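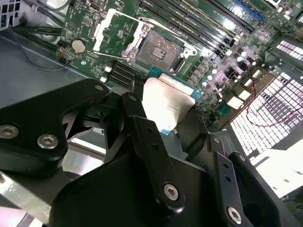
Wing-sze Siu thinks I should lease the next arm and spend what I save on spare fingers. She wrote that under my December post, and I have been going over the numbers again with her comment open.

The quote from Tsang for a second gripper is $1457, delivery in 8 weeks. Ivov is cheaper but wants an order of 19 finger sets, and we don't go through them that fast. I have $2000 left for the year. Processors and sockets are the expensive thing to get wrong, so I've set part of that aside for replacement motherboards.

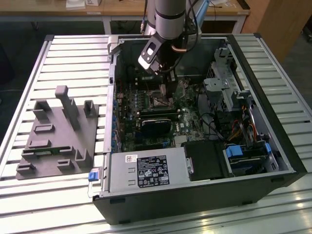 Keren Repair Automation Club

The used desktop towers come out of a different budget, and so does the printing for the fixture trays. I still have to ask Flitel if the service plan covers the wrist. If it doesn't, the lease looks better than I first thought, and I'll redo the sheet. The slatted table stays either way. I'm not pricing a new one this year.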